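Small notes after the evening at Dokia

2020-01-15

I moved to Hultalberg in September, and for a long time I knew only the people from my work. Then a neighbor took me to Dokia, a group which helps people who are insulted or threatened because of where they come from or how they pray. I went to listen. Now I am there almost every week.
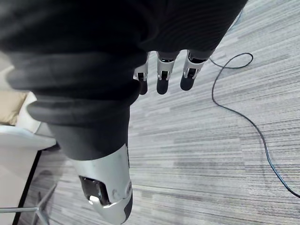 Last year the group received 184 reports. Of these, 159 came from Hultalberg itself and the rest from Sivasen and the villages near it. I was surprised by this — I had thought that Sivasen was worse, from what people told me. Maybe over there they are only more afraid to write it down.

The form is a big part of the problem. It has two pages and uses words which I had to look up myself, and I read English every day. We are now writing it again in easier language.
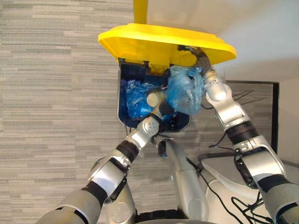
We also want to put it on paper, not only on the website. The print shop Aranda offered us 1000 copies for a fair price, and I will bring some to the language school where I learn. My teacher there already said yes, but she wants to read it first. The part about the police is still not clear, so I must ask again next week.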